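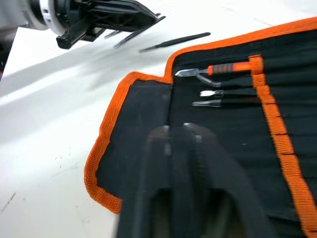
A black tool roll with orange binding, opened out on a white table. Four hand tools sit in the upper loops of the strap.

Tool rolls to replace loose drawers in the Vadavthorpe workroom

Members who use the small repairs bench at Vadavthorpe will find that the shared hand tools are now kept in fabric rolls. The change took effect in October and applies to the nine rolls held at the issue desk. The two deep drawers under the bench have been cleared and will be used for sandpaper, rags and spare screws.

The decision follows the yearly check of bench equipment, in which 884 items were listed. A number of small picks and blades had been returned to the wrong drawer, and several had chipped tips from lying against heavier pieces. Stitched loops hold each tool separately, and a gap in the row is easy to spot when the roll is laid open.

Each roll is signed out as a set. Members are asked to observe the following when using one.

Open the roll fully on a clear, flat surface before removing any tool. The flap should be laid right back so that it does not fall across the points. Draw tools out by the handle, one at a time, and return each to the loop it came from. Please do not push two tools into one loop. The stitching will stretch, and a stretched loop no longer grips a slim handle.

Hooked and pointed tools need particular care. They should be wiped clean before they are put back, and the tips should lie flat against the fabric when the roll is closed. If a tip has caught in the weave, ease it back the way it went in. Pulling forward tears the cloth, and a small tear near the strap is difficult to mend neatly.

Flat-bladed tools are intended for lifting trim, loosening old glue and similar light work. They are not to be used as screwdrivers or struck with a hammer. Members who need a heavier pry bar should ask at the desk, where 11 are available in different lengths.

Rolls that have become dirty should be handed in with a note. They will be emptied, brushed and washed by hand in cool water, then dried flat. They must not be put in a dryer or hung over the radiator by the back door — the binding may pull out of shape, and the roll will then not close squarely. Oil marks can be left for the desk to deal with.

Missing or damaged tools should be reported on the day of use. There is no charge for ordinary wear. Where a tool has been lost, the member will be asked to pay the cost of a plain replacement, and the roll will be held back from issue until the set is complete. Okia, which supplies the workroom's replacement hand tools, normally delivers within roughly two weeks.

Members who bring their own rolls are welcome to continue doing so. These should be marked with a name on the outside, where it can be read when the roll is tied. Unmarked rolls left on the bench at closing time will be placed in the lost property cabinet.

The upholstery tools purchased with the De Smet bequest are not affected by this change. They remain in their wooden case and are available on request, for use in the workroom only.

Recent items
Winter opening hours at the issue desk
Drareo glue pots: a reminder about lids
From the archive: a joiner's account book of 1774
Scrap timber collection resumes
Sharpening table moved to the north wall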